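Shop Notes: The Arm Learns to Set a Table

Members who use the back bench at Gundthorpe will have noticed that the arm has moved in for the winter. It belongs to Mwende Kirui and Přemysl Kopecký, who named it Grindari and have been apologizing on its behalf ever since.

The plan, drawn up in December over a great deal of tea, was a machine that could lay out a plate, a cup and a snack. Mwende did the wiring. Přemysl did the gripper, then did it again when the first set of fingers proved strong enough to hold a pencil and very little else. The current pair has two fingers and a firmer opinion of itself.

Teaching it is slow work. You guide the arm through the move, put everything back, and guide it through again. They have logged 261 runs so far and are aiming for 300, at which point Mwende says the training can start properly and Přemysl says he is going on vacation. Cups are going well. Plates are a sore subject, being flat, wide and uninterested in being picked up.

The wrist camera went on last month, after a long evening of cable ties. Its picture is blocky and a bit gloomy at the corners, but it does show what the fingers are up to, and the old view from the shelf mostly showed the back of Přemysl's head.

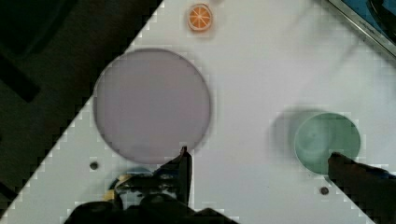
Grindari's view of the table: disc, green cup and toy orange slice.

Rosaura Ayala has offered to print softer fingertips if somebody will bring her the filament. Liesbeth Nijs would like her good screwdrivers returned to the drawer, and suspects the arm less than she suspects its owners. Visitors are welcome at the bench most evenings after seven. Please keep your sleeves off the table while it is moving, and bring your own plate if you expect to be fed.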